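Annual report production: who signs off the final proof?
Forum: Charity Communications and Publishing

records_desk
Posted Thursday, 9:14 am

Our foundation is preparing its annual report for print and I would welcome the views of members who have managed a similar job. The report is to be issued in both English and Spanish. The design work was placed with Nuttall, and the printer is Florlow. We are at the third proof of the English text. Two of our departments have asked to make further changes, and the board secretary has asked that no changes be accepted at this point. Our written procedure does not say whose view prevails.

I would also be grateful for advice on page count. The draft stands at 207 pages with the grant listings included.

Zusent
Posted Thursday, 9:52 am

The person who signs the print order should have the last word, and that person should be named in writing before the first proof is issued. At my organization it is the head of finance. Departments may correct errors of fact at third proof. They may not rewrite.

With respect, 207 pages is too long. Move the grant listings to the website and print a short summary.

margin_notes
Posted Thursday, 10:30 am

I must disagree with the second point above. Grant recipients like to see their names in print, and several of ours have told us that they keep the volume. We moved the listings online one year and restored them the next. The cost was modest when we used a lighter paper for that section.

I agree that rewriting at third proof should be refused.

Zusent
Posted Thursday, 10:47 am

A lighter paper still has to be mailed. Our postage fell sharply once the listings were removed, and we received 3 complaints in total. I would ask what share of the print run is opened at all.

records_desk
Posted Thursday, 11:20 am

Thank you both. Postage had not been discussed here and I will raise it. The departments say that their changes are corrections, although one of them replaces a full page of the education section.

Rolent
Posted Thursday, 1:05 pm

A replaced page is a rewrite and should be charged to the department that requested it. We adopted that rule after a job that went to eight proofs. Requests fell at once.

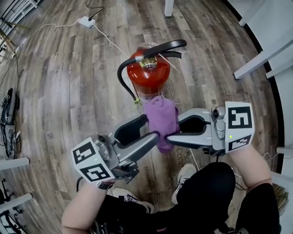
The other matter is the Spanish edition. Translation should not begin until the English text is closed. If it has already begun, each late change must be made in two places, and the second is easily missed — we issued a correction slip for exactly that reason. Ask Nuttall for a marked copy showing every difference between the second and third proofs, and send the same copy to your translator.

margin_notes
Posted Thursday, 1:40 pm

I would add that captions and chart labels are often held in separate files. Please check that the marked copy covers them.

records_desk
Posted Thursday, 3:26 pm

Translation has begun, so the marked copy has been requested. The board secretary will sign the print order, and the replaced page will be held over to next year. The question of the listings goes to the next board meeting.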